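**Putudero study finds warmth before bed may ease night-time cramp**

05/05/2025

I've been waiting since December to share this one! My team at Putudero has finished its trial of heat packs for night-time leg cramp, and people who used one had fewer bad nights. 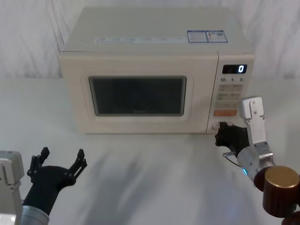

*Countertop microwave on a white table.*

We signed up 1,043 adults through clinics in Dullholm and Alarcón, and 830 stayed to the end (thank you, all of you). Half used a warm pack for 10 minutes before bed, and the rest carried on as usual.
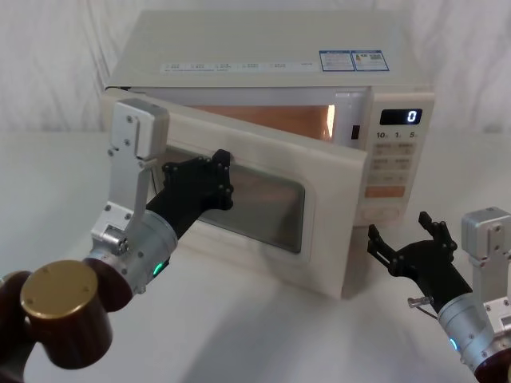 ## What we saw

The heat group slept through more often and woke less sore. Almost 200 people told us they'd kept the habit going afterwards, which made my week. We don't yet know how much is the heat and how much is simply stopping to rest, so please don't bin your stretches.

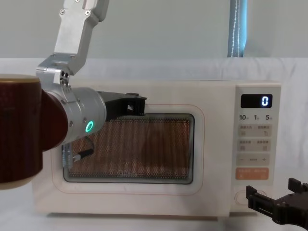
## What comes next

We're off to Uvero to try the same thing with night-shift workers, who sleep at all sorts of odd hours. I'm itching to get started.

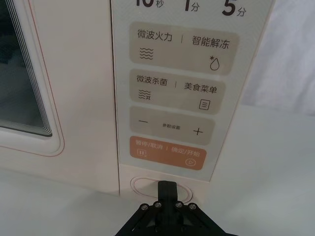 Ximena Barrientos told me she'd like the next trial to follow people for a full year, "because cramp comes and goes, and a good month can fool anyone."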